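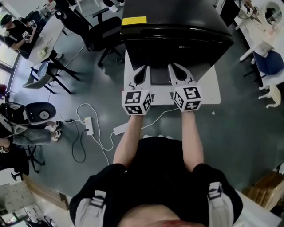 Natália Hudec wrote on December 10, 2022:

> I read again that home robots are two years away. They said the
> same when I bought my dishwasher. Can any machine today take a full
> basket of laundry, fold it and put it in the drawer, without a
> person standing next to it? If not, I don't see what we discuss.

Dear Natália, dear all,

To your question my answer is no, not yet. I can only add what I know from our side.

At Porkolus we tried towels in September. In 200 attempts the arm made a good fold in most of them, but each attempt began with the towel already flat on the table. When we left the towels in a pile, it needed help almost every time. Wian Molefe reported similar results to this list for the packing bench at Van der Merwe, where the boxes are always of one size and the work goes well until a flap is bent.
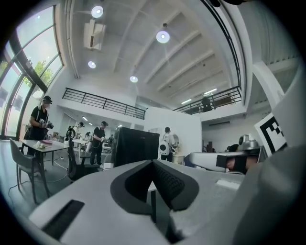

So I would separate the chores in two groups. Moving a rigid thing from one known place to another is nearly solved, only slow: 40 seconds for one mug is normal for us. Cloth, cables, bags and anything heavy that needs two hands are still open problems. A drawer that sticks a little is also enough to stop everything.

I would be glad to see numbers from Refilwe about the Skulix trial, also the bad ones.

With kind regards,
Estíbaliz Sotomayor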